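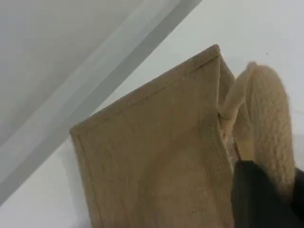 *A jute-type tote with a stitched top hem and a padded handle*

The **burlap tote bag** (also *jute tote*, *hessian carrier* or, loosely, *eco bag*) is an open-topped carrying bag sewn from coarse plant-fibre cloth or from something made to look like it. It is used for groceries, library books, bread and giveaways at trade shows. It is widely sold as the sensible replacement for plastic and paper carriers, a claim that deserves more checking than it usually gets.

## Name

"Burlap" is the ordinary Canadian word. "Hessian" is common in Britain and Australia, and "gunny" survives mostly in "gunny sack". Shops use "jute" for nearly anything brown and scratchy. Strictly speaking, jute is a fibre and burlap is a cloth, so a burlap bag may be jute, may be a blend, or may be a polyester that has been dyed a convincing colour. The swing tag does not always settle the matter. "Natural look" on a tag is a statement about looks.

## Construction

Most totes of this kind have a front and a back panel joined by narrow side gussets, though cheaper ones leave the gussets out and are sewn flat like a pillowcase. The top edge is folded over and stitched down. This hem does most of the work of keeping the bag in shape, as the cloth frays readily once it is cut.

Handles vary more than bodies do. The usual types are:

- **Webbing**: flat cotton or polypropylene tape, strong and hard on the fingers.
- **Rope**: threaded through eyelets, common on beach bags.
- **Self-fabric**: a strip of the body cloth, folded and sewn. It sheds on dark coats.
- **Padded**: a cord or tube covered in softer material, sometimes braided or knitted.

Padded handles are promoted as the comfortable option, and they are pleasanter to hold. The padding does nothing for the join between handle and bag, where a tote is most likely to fail. A thick handle on a few rows of light stitching is a poor bargain, and it pays to turn the bag inside out in the shop and look.

Many totes are lined with a thin plastic film. It stiffens the panels and keeps crumbs in. It also makes the bag awkward to compost or recycle, a point that rarely makes it onto the label. 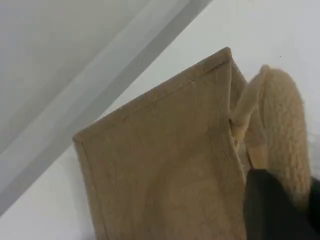
*Plain front panel, without printing, below the folded hem*

## Printing and plain bags

Coarse cloth takes fine printing badly. Thin lettering breaks up across the weave, and so promotional bags lean on thick block capitals and simple outlines. Plain bags are often dearer than printed ones for the simple reason that someone else has paid for the printed one.

The Nokwood range, sold through garden centres and homewares shops, is usually given as the typical plain tote. The rival Clistar bag is close to it in size and shape. Enthusiasts describe large differences in the "hand" of the two cloths. Most people would struggle to tell them apart blindfolded.

## Claims about strength

Load ratings for burlap totes should be read with caution. Overgaard, a wholesaler of shop supplies, listed its standard tote in its August catalogue as good for 2,000 uses. The catalogue did not say what was carried, how far, or what counted as a use. A bag that is hung on a hook, filled with two loaves and hung up again has been used, in a manner of speaking.

A small trial in the Samus household newsletter was more modest and more useful. Its authors collected 113 used totes from readers and looked at where the damage was. Handle joins came first, followed by the bottom seam. Holes in the cloth itself were uncommon. The trial relied on readers sending in bags, and readers are more likely to send in a broken one, so it says little about how often totes fail overall.

## Comparison with paper bags

The paper bag is the tote's constant rival, especially for bread and other baking. Kraft paper is light, folds flat and costs the shop very little. It creases as soon as it is handled and does not uncrease.
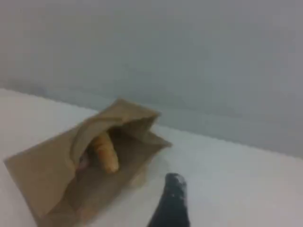
For a short trip home from the bakery, paper is hard to fault. It breathes, which helps a crust stay crisp for a few hours, and it can be torn open at the table and used to catch the crumbs. It is weaker when damp, and grease from pastry will mark it. Left overnight, rolls in a paper bag go stale, whatever the old advice about folding the top down twice.

Burlap is sometimes recommended as a bread bag in its own right. The recommendation mostly comes from people selling burlap. Unlined cloth sheds fibres, lined cloth traps moisture, and either way most households end up putting the paper bag inside the tote. There is nothing wrong with this – it works well – but it does weaken the argument that one has replaced the other.

## Care

Makers generally advise spot cleaning with a damp cloth. Machine washing can shrink the body, loosen the weave and leave fluff through the rest of the load. Colour may run on dyed bags. Creases can be eased out with a warm iron over a tea towel, provided there is no plastic lining. Loose fibres along the hem should be snipped and not pulled.

A musty smell in a new bag is common and usually fades with airing. Scented sprays sold for the purpose have not been shown to do anything that an open window will not.

## See also

- Gunny sack
- Kraft paper
- String bag
- Bread storage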